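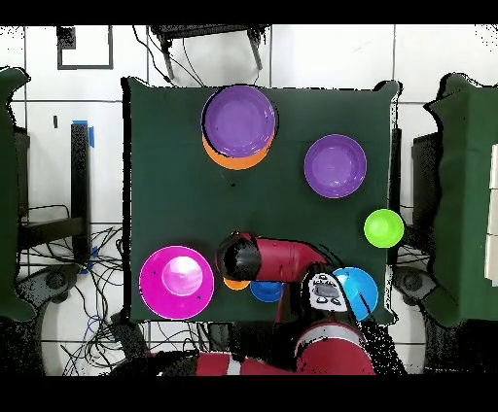 4. Laying Out and Stacking the Dishes

This section is for the Rorus colored dish set, item 2341, when it is used together with the green table cover. If you have bought the dishes without the cover, please go directly to 4.2.

4.1 Preparing the table

Before you begin, the table should be clear and wiped clean. The cover is made for a square table with sides up to 127 cm. It can also be used on a smaller table, but then more cloth hangs down at the corners and you must fold it more carefully.

1. Unfold the cover and shake it outdoors or over a bathtub.
2. Lay it on the table with the hemmed side down.
3. Pull first the two opposite sides, then the two other sides, until the same length of cloth hangs everywhere.
4. Smooth the surface with your flat hand from the middle to the corners. Small folds at the corners are normal and do not disturb the use. Folds in the middle should be removed, or the small bowls will stand crooked.

Note: A new cover has strong fold lines from the package. Leave it on the table for one night, or iron it from the back side at low temperature.

CAUTION: Do not fasten the cover with pins. Use the four Prolo table clips, which you will find in the small bag under the plates.

4.2 Unpacking the dishes

1. Take the pieces out of the carton one after another. Do not turn the carton over.
2. Remove the paper sheets between the plates. Keep them for storage (see 4.5).
3. Wash all pieces by hand before first use, with warm water and mild dish soap.
4. Dry them fully, also the underside. Water which stays in the foot ring will leave a mark on the cloth.

The colors may be a little different from one delivery to the next. This is not a fault. If you have ordered extra pieces from Somboon, compare them with your set in daylight before you remove the labels, as pieces without label can not be exchanged.

4.3 Laying out

For the first layout we recommend to place every piece alone, so that green cloth is seen on all sides of it. In this way it is easy to check if a piece is missing, and small children can find the colors without help.

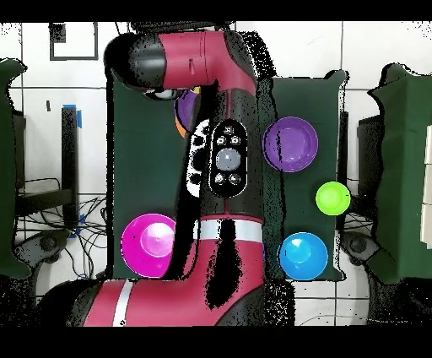
Begin with the bowls and place the plates later. Put each bowl down with two hands and do not push it over the cloth, because the cloth will move together with it. Bowls in strong colors can be spread to different sides of the table. For example, the purple bowl and the sky-blue bowl are both on the right side here, and the magenta one is on the left. Anything round and able to roll, such as the lime-green ball, should not stay near the edge of the table where it is lying now. Put it in a bowl, or move it to the middle of the cloth. When all bowls are in position, look once along each side of the table and correct the distance.

1. Keep a free border of one hand's width along the edges.
2. Place the large plates first, then the smaller plates.
3. Leave one corner empty for the serving spoon or for a jug.

CAUTION: The cover is not heat resistant. Never place a hot pot directly on the cloth, also not for a short time. Use a trivet.

4.4 Stacking

Dishes can be stacked in two ways.

Bowl on plate: Set the small bowl in the flat center of a larger plate. The rim of the plate must stay free all around. This way is suitable for serving, for example soup with bread on the side.

Plate on bowl: Set a plate on the top of a bowl as a lid. It keeps insects away from the food, but it does not close tightly — do not carry the bowl like this. Check that the plate lies level. If it is moved to one side, it can tip when somebody touches the rim.

Note: Do not stack wet pieces. They hold to each other and are difficult to separate. If this has happened, put them in warm water for 20 minutes and turn them gently against each other. Do not use a knife.

4.5 Cleaning and storage

1. Remove food remains with a soft sponge. Steel wool will scratch the color.
2. Tomato and curry can leave a shade on the light pieces. Wash these pieces the same evening.
3. Wash the cover separately at 30 °C, without bleach. Do not tumble dry.
4. Store the plates with a paper sheet between them, the largest at the bottom. The bowls go in a second stack.
5. Roll the cover — do not fold it — and keep it in a dark place.

Replacement clips and single pieces can be ordered from Valurmont. Please write the item number and the color on the order form. For pieces which were broken at delivery, see section 7.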